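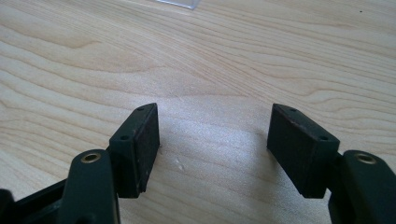
Fig. 1. Jaw pads of the hand-held gripper, open over the bench top. Clear plastic piece at the top edge.

Sat 4 December
Dima Obeidat

Handout 6: Assessing a hand-held gripper kit

The kit under review is the Droltach hand-held gripper. It is sold as a set: gripper body, camera mount, one pair of fingers with pads fitted, and a licence for the Gruvix recording software. The operator holds the body, closes the fingers on an object by hand, and the camera records the jaws and whatever lies between them. The recordings are later used to train an arm carrying the same fingers. This handout covers the mechanical side only. Software is dealt with by Dexter Montoya in the next session.

6.1 Fingers

Each finger consists of an arm segment with a rounded top and a rectangular pad block fixed to its inner side. A brass-rimmed hole is set into the top of each arm. The blocks lean towards each other, so the gap cannot be given as a single figure. Quote it at the tips and at the base, with the trigger released, and state which is which. Reports that give one value for "jaw opening" will be returned.

Two small screw holes are visible on each block in Fig. 1, one near the upper end and one close to the arm. Record the condition of both when the kit is issued and again when it is handed back.

6.2 Pads

The contact faces are dark brown and slightly rough. The supplier's sheet does not name the material. Write "foam or rubber, not specified" in the report and do not guess from the feel.

Dust is the main practical concern. Light specks can be seen on both faces in Fig. 1, and there are a few more on the bench between the blocks. Wipe the pads with a dry lint-free cloth before each friction run. Do not use solvent. If a run was made on unwiped pads, keep the data and mark it as such.

The edges of the blocks show slight wear at the corners. Wear on the housing is noted but carries no marks in the assessment. Wear on the contact face does.

6.3 Friction test

Load the jaws with the 143 g test piece and hold the body upright. Release the trigger one notch at a time until the piece slips, and note the notch. Repeat for 400 closures, wiping at the start only, then carry on to 700 without wiping. Plot slip notch against closure count for both parts on the same axes. The Buschmann rig in the lab counts closures automatically; reset it between groups.

6.4 Clear objects

Thin transparent parts are the hardest class for this type of kit. The piece in Fig. 1 has little contrast against pale wood, and its straight lower edge is the most useful cue. Glare makes matters worse: compare the washed-out patch of table between the fingers with the grain further up. Record each clear object twice, once on the bare bench and once on the grey mat, under the same lamp setting.

6.5 Comparison with the Ikico kit

The Ikico kit uses flat moulded fingers without separate pad blocks. It is cheaper to buy, but a worn face means a new finger. With the Droltach kit the block is replaced and the arm stays on. For the written comparison, cost both kits over one teaching year, including spares, and state the number of closures assumed per week.

Reports are limited to four pages, plots included.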